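When the gripper let go: a small lab looks back at its January stoppage

The stoppage at Talukder's assembly test cell ran for 11 days in January. Nuwan Gunawardena, who looks after the cell, and Shanthi Ranasinghe, the site's safety lead, agreed to talk through what happened. We met in the room where the cell stands, at a desk by the door.

The task at the cell is peg work. Parts of different shapes go in and out of openings in a block, inside a gray bin, and the arm has to pick each one up, carry it and release it where it belongs.

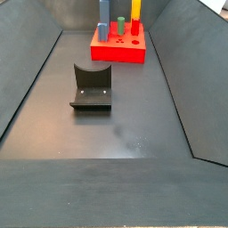
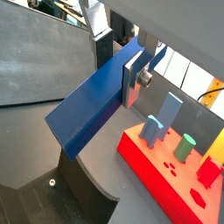 The fault

It was a Monday, a little after 4 in the afternoon. Gunawardena was at the desk with his back to the cell. The arm had lifted a long bar and was carrying it across the bin when the fingers opened.

"I heard it hit the side of the bin," he said. "Then it hit the floor, the real floor, and slid under the bench. By the time I turned around the arm was still going through the motion with nothing in its hand. It went all the way to the end and did the release."

The log showed the program had received no error. As far as the controller knew, the bar was placed. It then moved on to the next part in the list and picked that one up without trouble.

Gunawardena pressed the stop and wrote down the time. He did not restart the cell that evening, although he admits he thought about it. The run was close to finished and there was a review on Wednesday.

"The bar weighs very little. If you dropped it on your shoe you wouldn't care. So the temptation is to call it a dropped part and carry on. We drop parts. Parts slip."

The difference, he said, was that this one had not slipped. When a part slips, the fingers close further onto the empty space and the position reading changes. In the log from Monday, the fingers went the other way. They opened to their full width in the middle of a move, and no line in the program had told them to.

Finding the cause

The first suspect was the grip force. Gunawardena had lowered it the week before, to 29 percent, after marks started showing on the softer pieces. He set it back to 70 percent and ran the same sequence with the cell closed. The gripper opened again on the second morning, at nearly the same point in the path.

"That was useful to me, because it was the same point. Force doesn't care where the arm is. A cable does."

The gripper cable on the cell is a Karmont part, run along the outside of the arm and held by clips. One clip near the wrist had been put back too tight after a finger change. Each time the wrist turned past a certain angle, the cable was pulled against its connector. Power to the gripper dropped for a moment and came back. On coming back, the gripper did what it does at every power-up, which is open fully and find its zero.

It took five days to be sure of this. The connector looked fine from outside and passed a continuity check with the arm at rest. Gunawardena only caught it after he held the meter on the pins and had a colleague jog the wrist by hand, a few degrees at a time. The reading went at 61 degrees.

Asked why the controller had not raised an alarm, he pulled up the settings. There was an alarm for loss of the gripper signal, with a delay on it. The delay had been lengthened in the fall to get rid of false stops. The power loss was shorter than the delay.

"I set that delay," he said. "It's my name in the change list. There were a lot of false stops and I wanted them gone. I never asked what was causing them. Looking at the dates now, I think some of those were the same cable."

The safety side

Ranasinghe heard about the drop on Tuesday morning. Her first question was where people had been standing.

"Nuwan was outside the marked area, so on paper there was no exposure. But people lean in at that cell. They lean in to see whether a peg went down properly. I've done it myself. If the gripper opens without being asked, and the arm keeps moving as if it hadn't, then what you believe about the machine is wrong while your face is near it."

She classed it as an unexpected movement, the same class she would use for an arm that started on its own. Some people on the team thought that was heavy for a light plastic part. She did not change it.

"I was asked to write 'dropped part.' A dropped part goes in a weekly summary and gets read once. I wanted somebody to have to sign it."

She also had the other cells checked. There are two more arms on the site using the same clips, both in the Odden line, and one had a clip near the wrist that she described as "not quite as tight, but going the same way." It had shown no fault.

What has changed

The cable on the test cell has been replaced and now has a loop of slack at the wrist. The clips are a wider type, bought from Brometti, and they close to a fixed stop so they cannot be overtightened. After any finger change, the wrist is taken through its full range with the cell closed before a part is picked up.

The alarm delay is back where it was before the fall. The gripper no longer opens by itself at power-up. It holds its position and waits for someone to confirm at the panel, which Gunawardena finds annoying most mornings.

The program now checks finger position before every release as well. If the reading does not match the width of the part, the arm stops where it is.

"It stopped twice last week," he said. "Once the part had turned a little in the fingers. The other time I don't have an answer yet. The position was off and then it wasn't. I've kept the log and I'm going to swap the sensor lead."

Ranasinghe has asked for that one in writing too. Until she gets it, the cell runs only with the cover closed and somebody at the desk.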